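How I Untangle Necklace Chains (Without Losing My Temper)

My jewelry box spent most of last year as one big knot. I finally sat down with it in April, put a podcast on, and got the whole lot sorted in an evening, so I thought I'd write up how I do it!

You need a flat surface with good light, a bit of baby powder or a drop of baby oil, and 2 sewing pins. Regular straight pins are fine, the kind with a little ball on the end are easier to hold.

First, open every clasp. I skipped this for years and it makes such a difference, because a closed chain is a loop and loops love to grab each other. Slide off any pendants that will come off and put them in a saucer (I lost a tiny moon charm down a floor vent once, so now I'm strict about the saucer).

Then lay the knot down and resist the urge to pull. Pulling just makes it tighter. Roll it gently between your fingertips for a minute or so until it loosens up a little.

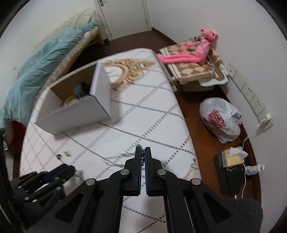 Now for the pins. Poke both into the middle of the knot and ease them apart, slowly, a hair at a time. You're making a bit of air in there. Once you see a gap, follow one strand and work it back out the way it came. If it's really stubborn, dust on some powder or dab on the oil and try again. My friend Shagufta swears by powder, but I like oil for very fine chains. Keep both away from pearls.

When it's free, wash the chain in warm water with a squirt of dish soap, pat it with a soft towel and let it dry all the way before you put it away.

For storage, thread each chain through a drinking straw and do up the clasp. It looks silly and it works great, especially for travel. Thicker chains can just go on a hook.

If a link is bent or the chain has snapped, take it to a jeweler. I tried fixing one with pliers and it came out shorter than it went in.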